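Third-party access on the Turkis lateral: what changes for shippers

The revised access rules for the Turkis lateral take effect in July. They apply to all transmission pipelines above the 25 km threshold, including those built to serve a single customer, which were previously exempt. The lateral runs 121 km from the Hendunstead compressor station to the Prorkent delivery point and is the only line in the region affected immediately.

Under the old arrangement the owner could hold the full capacity for its own gas and publish no tariff. Under the new one, uncontracted capacity must be offered on a day-ahead basis, and contracted capacity that is not nominated by the cut-off is released to the market. The cut-off is 3 pm. Renominations after that time are permitted but rank behind day-ahead purchases.

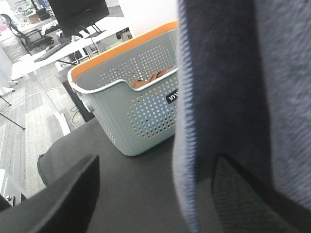
Perforated basket with orange inner rim and a brown-tan cloth inside.

The ownership test has been narrowed from the consultation draft. The draft would have barred any gas producer from holding shares in a pipeline. The final text allows a holding of up to 15 per cent, provided the shareholder has no board seat and no access to nomination data. Imtiaz Amarasinghe, who prepared our submission, had argued for a functional separation model with no cap. That option was considered and rejected on the grounds that compliance would be difficult to audit.

Existing shareholders above the cap have two options. They may sell down, or they may transfer the excess to an independent trustee and forgo the associated voting rights. Dividends continue to be paid in either case. Applications to use the trustee route must include a ring-fencing plan covering staff, IT systems and shared premises.

Tariffs are to be set on a forward-haul, distance-weighted basis. Backhaul is priced separately and may not exceed the forward-haul rate for the same pair of points. The asset base is to be valued at depreciated cost, with no allowance for line pack. Several shippers asked for a postage-stamp tariff. The final decision notes that this would shift costs to users near Hendunstead and leaves the matter to the next review. 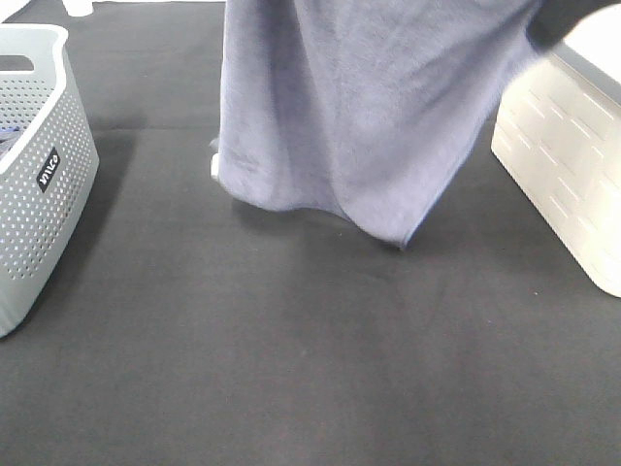
Pipelines and Market Access Team

Shippers holding legacy contracts should check three clauses in particular. The first is any priority right expressed as a percentage of nameplate capacity, as the rules now refer to technical capacity at reference pressure. The second is the imbalance provision, which must be cost-reflective and symmetrical. The third is any destination restriction; these are void from the commencement date and do not need to be formally amended.

Interconnection requests at the Mösli offtake will be handled in order of receipt. A request is treated as complete once the applicant has supplied a flow profile, gas quality data and evidence of credit standing. The operator then has 25 business days to respond with an offer or written reasons for refusal. Lack of capacity is a valid reason only where the operator also sets out the cost of the reinforcement required.

Nazma Thambiah is coordinating member comments on the draft metering code, which was released separately. The main open item is the treatment of measurement error at low flow. Comments should identify the clause number and give replacement wording where possible.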